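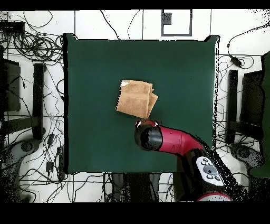 ## Which minigames do you always skip in Wostuven Party?

**marblejar** wrote:
We finally got the whole family playing Wostuven Party over the holidays, and I have to say I love it to bits, but there are 119 minigames in there and I think we play the same dozen! My kids groan every time Towel Toss comes up, and I can't stand the rowing one (my thumbs are not what they were). Do you folks turn any of them off, or do you just let the wheel decide?

**kettle_drum40** wrote:
Oh, we let the wheel decide, always. Half the fun is watching somebody who's winning by a mile land on Kumholm Bridge and fall straight in the river. Please don't switch off the rowing, though, that's my best one!

**pennywhistle** wrote:
I'm going to disagree with kettle_drum40, in a friendly way. With little ones at the table the random wheel can really sour an evening. We made a custom list of 40, mostly the short ones, and nobody has cried since. It's under Options, then House Rules, and it saves to the cartridge, so you only have to do it once.

**marblejar** wrote:
I had no idea there was a custom list! Does it still count toward the Sernent Cup if you leave some out?

**pennywhistle** wrote:
It does for coins, but the cup itself wants at least one win in every minigame, so you'd have to go back for the rowing sometime. Sorry!

**tinroof_611** wrote:
Small correction, the cup only asks for wins in the main set. The 5 bonus games in Arthur's castle are extra and you can ignore them forever, which I have been doing very happily. I'm with kettle_drum40 on the wheel, by the way. Losing to my mother-in-law at Towel Toss is a tradition now.

**kettle_drum40** wrote:
Fair enough on the little ones, mine are all teenagers. Marblejar, try holding the shoulder button for rowing, it's so much easier on the thumbs.

**marblejar** wrote:
Trying that tonight after supper, thank you all!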